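Kawaguchi fever count

The Kawaguchi fever count was a daily tally of influenza-like illness kept by the public health office of the district of Grarach. It was devised by the epidemiologist Chiharu Wada and published every morning, including mornings on which there was no fever to speak of.

Reports came from 40 clinics, each of which was asked to submit one number before noon. Several preferred to submit a paragraph. Natsumi Mizuno, who edited the bulletin, converted these into numbers by a method she described in a footnote as "reading them twice."

The count reached its highest value, 1492 cases in a single day, in August, a month the office had set aside for vacations. Local newspapers called the figure historic. The office later found that the Ninau clinic had reported its patients 2 times, once by fax and once by a more modern fax, but the published total was left alone.
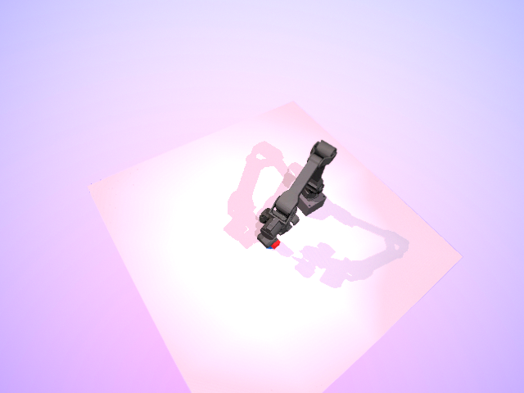

Why was the count published daily if clinics reported late?
The district ordinance required a figure every morning, and it did not say which day the figure had to describe.

A revised system, Nudulov, replaced the count on 2022-01-06. It gives a seven-day average and the rate of positive tests, and drops the paragraph option. Its manual, by Tatsuya Hattori, runs to 3000 words, most of them on rounding.

Wada's original ledgers are held in the district archive, where they are filed under weather.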